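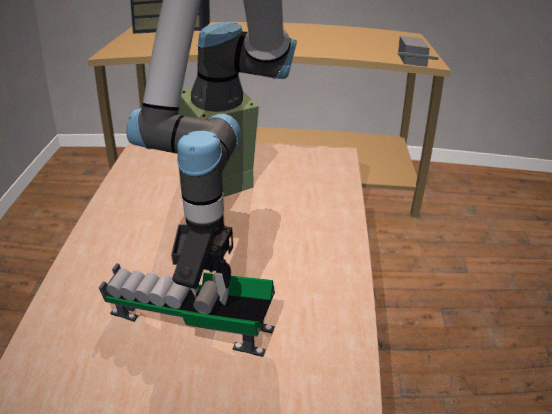 Gergely Lengyel writes that he has had three letters from Flinon since October, each promising to cut his home heating bill by 24 per cent, and he wants to know whether any of us have seen that sort of saving.

Short answer: no. I went through the brochure twice and the figure is for a house with new windows, a full roof of insulation and someone at home all day to fiddle with the timer. My place has none of those. The Tolo plan makes much the same claim in smaller print, then adds a $571 set-up fee on page five.

Maybe there's a decent product under all this. I'd like to see a winter's worth of real bills before I believe it, from a draughty weatherboard house with kids who leave the doors open. Flinon's reply to my email was a link to the same brochure.

If you've signed up with either company, send me your before and after bills - names left off if you prefer - and I'll print what they show in the next issue, good or bad.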